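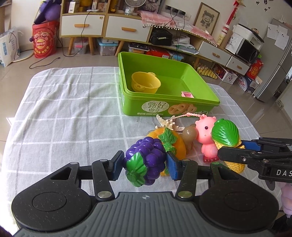 What will participants be doing in the gripper comparison?

Picking up household items and toys with hand-held grippers, putting them down where the task card says, and telling us which set of pads made the job easier. You work at a table, standing, with one gripper in each hand. Most people get the feel of it in the first session.

Call for participants: hand-held gripper comparison, Dustville

Posted 22 Aug 2020

Sarantis is looking for adults to take part in a paid comparison of two pad designs for hand-held parallel grippers. The sessions are held at our Dustville site. A second group will be run at Sivby in January, and you can ask to be placed in that one if the Dustville dates do not suit you.

Background

We build end effectors for light picking work. The same pads go on the hand-held tools and on the arms, so what we learn from a person using the hand-held version carries over to the arm with little change. Our last round produced 3,864 recorded picks. It gave us good data on boxes and bottles and poor data on anything with an odd shape. Toy fruit, figurines, soft toys and cookware with handles were dropped or turned in the grip far more often than we would like. This round is mainly for objects of that kind.

The two pad sets are called Grirnance A and Grirnance B. They differ in stiffness and in surface pattern. You will not be told which one you have until the end of your last session, so please do not ask the staff at the table.

What a session looks like

A session lasts 173 minutes including breaks. You start with a short practice block that is not scored. After that there are four working blocks. In each one you get a set of objects on a table and a card with the order in which to move them. Some cards ask you to sort into an open container. Others ask you to take things out of one, pass an object from the left gripper to the right, or hold something steady with one hand while the other hand works near it.

At the end of each block you fill in a one-page form. It asks about grip, hand strain, how well you could see the object past the pads, and any pick you gave up on. Write as much or as little as you want. Short answers are fine as long as we can read them.

Drops are recorded but do not count against you. If an object rolls off the table, leave it where it lands and go to the next line on the card.

Who can apply

You must be 18 or older and able to stand and use both hands for a block of 30 minutes. Left-handed people are very welcome. They were underrepresented last time and we are holding places for them. Glasses are fine. You do not need any technical training, and experience with robots is neither required nor a problem.

Please do not apply if you have had a wrist, hand or shoulder injury in the past six months, or if you took part in the previous round. Employees of Sarantis and people who live with them are also not eligible.

Pay and schedule

The full set is 2 sessions, on separate days in the same week. Pay is $310 for the full set, paid by check or bank transfer after the second session. If you have to stop after the first session you will be paid half. Parking at Dustville is free. We cannot cover travel costs.

Morning and afternoon slots are available. Tell us which you prefer and we will try to match it. Both of your sessions will be at the same time of day.

Recording

The grippers carry cameras, and we record video and pad position throughout. The video is used inside the company to label picks and to compare the pads. Your voice is not recorded. Your name is stored apart from the data, and you may ask us to delete your recordings up to the day the comparison closes. A consent form will be sent to you with your confirmation. Please read it before you come and bring it unsigned. We will go over it with you at the start.

What to wear

Short or close-fitting sleeves, flat closed shoes, no rings or bracelets. Long hair should be tied back. There is a locker for bags and phones.

How to apply

Write to Kenza Belkadi, test coordinator, through the contact form on the Sarantis careers page. Put "Gripper comparison" in the subject line and include the following:

Your name and a phone number
Your age
Right-handed, left-handed or both
Dustville or Sivby
Morning or afternoon

No résumé is needed. Places are filled in the order applications come in, apart from those held for left-handed applicants. You will get a reply whether or not we have a place for you.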